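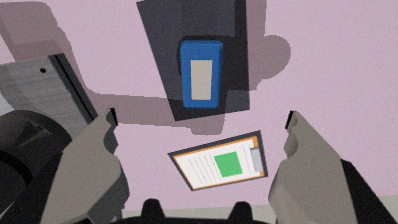

Ensinar um robô à distância, um gesto de cada vez

Em março, a equipe da Skillum abriu a bancada simulada de Ludthorpe para quem quisesse pegar no controle, e o resultado animou todo mundo por aqui! Já são 1.242 demonstrações gravadas, todas feitas por gente conduzindo o braço por controle remoto, sem uma linha de código de trajetória.

A tarefa parece simples: levar a garra até o bloco azul, pegar e colocar onde o roteiro pede. Só que quem tenta pela primeira vez descobre logo o quanto a mão hesita perto do objeto, e essa hesitação também fica gravada. Oana Roman, que cuida das sessões, prefere assim. Para ela, uma demonstração com uma pequena correção no meio ensina mais do que um movimento decorado.

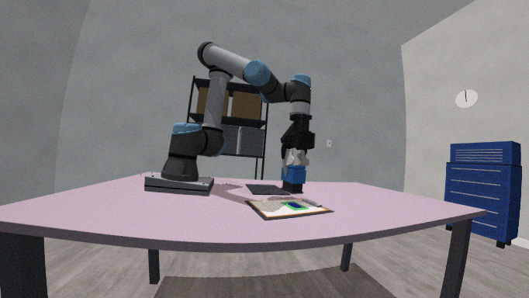
O que muda com duas vistas

Cada sessão é gravada com 2 vistas: uma da sala, outra presa ao punho, olhando para os dedos da garra. Quem opera pode alternar entre elas quando quiser. A vista da sala ajuda na aproximação (onde está o cotovelo, quanto espaço sobra até a mesa), e a do punho é ótima para o ajuste fino. Gostamos tanto da combinação que ela virou padrão também nas sessões de Ulville.

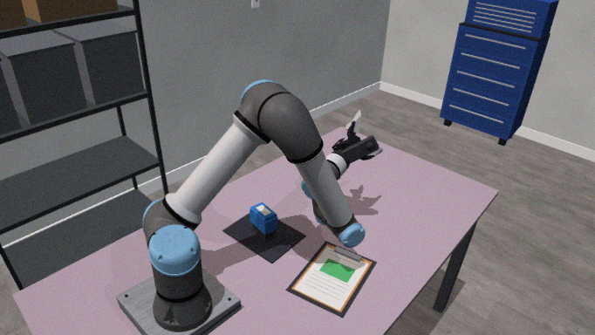
Lucian Pop escreveu para contar que, depois de umas tantas tentativas, parou de olhar para o braço inteiro e passou a pensar só na ponta dos dedos, e que foi aí que os movimentos ficaram suaves. Ele pergunta se dá para refazer as primeiras gravações. Dá, sim, e as antigas continuam no conjunto, marcadas como treino de operador.

A próxima rodada começa às 14h, com vagas para iniciantes. A meta é juntar mais 1.000 demonstrações, agora variando a posição inicial do braço.

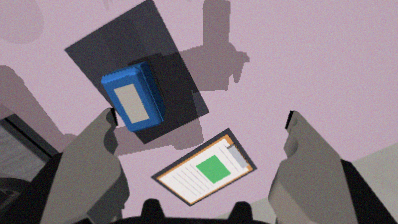 Vista do punho, com a garra aberta e o bloco azul à esquerda da prancheta.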